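Chapter 4

Rewards, Currencies and Sinks

By the end of this chapter you should be able to tell a reward from a currency, draw a simple flow chart of a game economy, and say where value enters and leaves it. You will need your notes on core loops from Chapter 3.

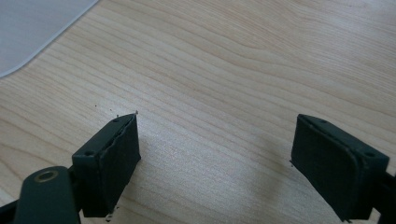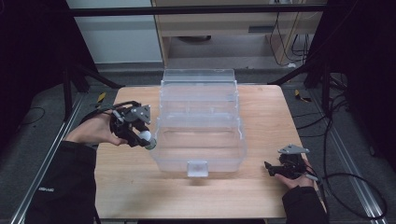

Every online game that lets players earn something has an economy, whether or not the designers meant to build one. The moment a player can be given a coin, a card or a hat, there is a supply of that thing, and players start to decide what it is worth. Designers usually draw the supply as a source (where items come from), a pool (where they are held) and a sink (where they go when they are used up). If you find it hard to think in arrows, use objects. A clear plastic container with an open top, like the one on the wooden table, will do for the pool, and a small white ball will do for one unit of currency. Each ball that goes in has been earned by a player. Each ball taken out and put away in a drawer has been spent for good. A ball that passes from one player's container to another's has been traded, and the total has not changed. Students often mix up the last two cases, and many of the faults described in this chapter come from the same mistake.

4.1 A short case: Cudside

Cudside was a browser game about running a market stall in a harbour town. It was made by a small studio called Redutix and it had two currencies. Shells were earned by selling goods and could be spent on stock. Trurby, named after the town, could be earned only by winning a weekly contest, and could be traded between players.

At launch each new player was given 1,000 shells. The designers had worked out that a careful player would spend most of this on stock in the first evening and earn it back over the next few days. For a while this is what happened. Stalls cost 300 shells to upgrade, and there were enough upgrades to keep most players short of money.

The trouble began when players ran out of upgrades. Shells went on coming in, since every sale made more of them, but stock was cheap and there was little else to buy. Players with large balances began to offer shells for Trurby, and the price climbed every week. A new player arriving in October could not hope to buy any. The starting gift had been set at launch and never changed, and it was now too small to matter.

Erlinda Padilla, who joined the studio as economy designer after launch, drew up a list of every source and every sink in the game. There were nine sources and two sinks. One of the sinks, the stall upgrade, could be used only a fixed number of times. The other was a small fee for listing goods, which richer players did not notice.

Her first change was to the fee. It became a share of the asking price, so that expensive goods cost more to list. Her second was a rent on stalls, taken every Friday. Players disliked the rent, and the forum was busy for a fortnight. It was kept, but at a lower rate, and stalls in the quieter streets were let off altogether. Prices did not fall back to where they had been at launch. They did stop rising, and the studio was content with that.

4.2 What the case shows

Three terms from the case will be used throughout the chapter.

A faucet is another name for a source. Selling goods in Cudside was a faucet, because the buyers were computer-controlled and their shells were created on the spot.

A sink removes currency from the game. Rent is a sink. A trade between two players is not, however large it is.

A transfer moves currency from one player to another. Transfers can make a game feel busy while the total supply stays exactly the same. A game may have plenty of transfers and still suffer from rising prices.

Note that a faucet which suits 67 testers may not suit a full player base. Testers tend to stop playing when the test ends, and their balances never have time to build up.

4.3 Before you read on

Choose a game you have played for at least a month. Write down every way a player can gain its main currency, then every way the currency can leave the game. Leave out trades. Keep the list — you will add rates to it in section 4.5 and use it again in Chapter 6, where we look at games that let players sell what they earn for real money.

4.4 Setting a starting balance

A starting balance has two jobs. It lets a new player do something straight away, and it shows what the currency is for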